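Subject: Re: [gaete-dyers] Finishing a table top - oil, wax, soap, or leave it alone?
From: Segundo Arango
To: gaete-dyers list

> Hi all, I know this is a dye list but half of you seem to have opinions
> about everything else in the workroom too, so. We're setting up the back
> room at Lollthorpe for small-group work and we've been given a big slab
> of a table, very pale, no finish on it at all as far as I can tell. I've
> read that soap finish is the thing for pale wood but then I read that
> soap is useless the minute anybody spills madder on it. Oil turns it
> yellow, wax goes gummy. What do people here use? Do you put a cloth
> down and forget about it? Also does anybody still have the numbers for
> the alum test from last winter, I lost the message when I changed
> computers.
>
> Thanks, M. (Drilau)

Hi M., and hi everybody,

Oh, I have so many feelings about this one! I'll do the table first and then the alum, and then I have a question of my own at the bottom for anyone who makes it that far.

I've lived with a soap-finished table for years now (bought it at the Wendudlow sale, strapped it to the car, never again) and I love it, but you have to be the kind of person who likes washing a table. The first month I soaped it every few days. Flakes in hot water, let it cool down to a sort of thin custard, wipe it on, wait, wipe it off. The grain comes up all hairy the first couple of times and you think you've ruined it. You haven't. Let it dry overnight, go over it lightly with a fine pad along the grain, and soap it again. After the fourth or fifth go it starts to feel like something, a bit like the inside of a shell.

Now, spills. Madder on soap finish is not the disaster people say. If you get to it wet it comes up with more of the same soap. If you find it the next morning you've got a pink table, and you can either sand that patch or decide you like it. Weld barely shows. Walnut is the bad one, walnut is forever, and iron water is worse than walnut. I had one drip of iron run down the side of a jar and sit there while I was on the phone, and it went straight through to a gray ring the size of a quarter that I've sanded twice and can still find with my eyes closed. So no iron on the pale table, ever. I do my iron on an old enamel tray on the floor by the drain and I think everybody should.

Oil - I know a lot of you oil. I did one bench in the shed with it and it's fine, it's tough, it shrugs off water. But you're right that it goes yellow, and it keeps on going. Mine started out the color of cream and it's closer to toast these days. If what you like about the slab is how pale it is, you'll miss that. Wax I've given up on completely for anything that gets a hot pot near it.

The cloth idea: yes for dye days, no for every day. I keep an oilcloth rolled up on two hooks behind the door. A cloth that stays down all the time traps damp underneath and you get those cloudy patches, plus crumbs, plus somebody's lost needle. Roll it out, do the messy thing, roll it up. Also cotton sheeting under the oilcloth if you're going to lean on it for hours, your elbows will thank you.

One more thing on the table and then I'll stop. Check the edges before you do anything. If yours is a slab with a natural sort of edge that wanders in and out, the finish soaks in much faster there than on the flat, and you can end up with a darker border all the way round. I do the edges first with a nearly dry rag and then come back to them last. And soap the underside too! Everyone skips it and then wonders why the top cups.
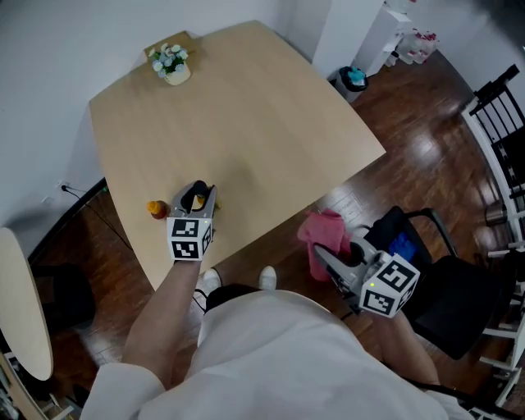
Pale table top, slightly wavy edges.

OK, alum. I did keep that message, I keep all of them (1,623 in the folder as of this morning, I looked, and I'm not sorry). The short version of what we settled on last winter, for wool:

11 grams of alum to 100 of dry fiber, dissolved first in a cup of really hot water and then stirred into the pot.
Bring it up slowly, hold it just under a simmer for an hour, let it cool with the wool in it.
Overnight is better than an hour if you can stand to wait.

The skeins we tested were 200 grams each and we did 2 of each strength. The stronger bath made the wool feel a little sticky and the color wasn't any deeper that I could see, though the Drilau people thought their reds were brighter with it, and there was a long back and forth about whether that was the alum or the water. Your water up there is a lot harder than mine, so you may want to run your own little skein before you commit a whole fleece to it. I'll forward you the original message tonight so you have everyone's notes and not just my version.

My own question: has anyone had luck storing dried weld from one season to the next without it going dull? I hung mine in the shed last October in paper bags and by spring the yellow I got was so sad and beige I ended up overdyeing the lot with indigo. Which made a very nice green, so no complaints, but I wanted yellow! Bags too close to the window? Should I have stripped the leaves off? If somebody at Gaete has a dry cupboard method that works I would love to hear it.

Let us know how the slab comes out, M. And if you get the hairy grain and panic, write to me off list before you reach for the sander.

Segundo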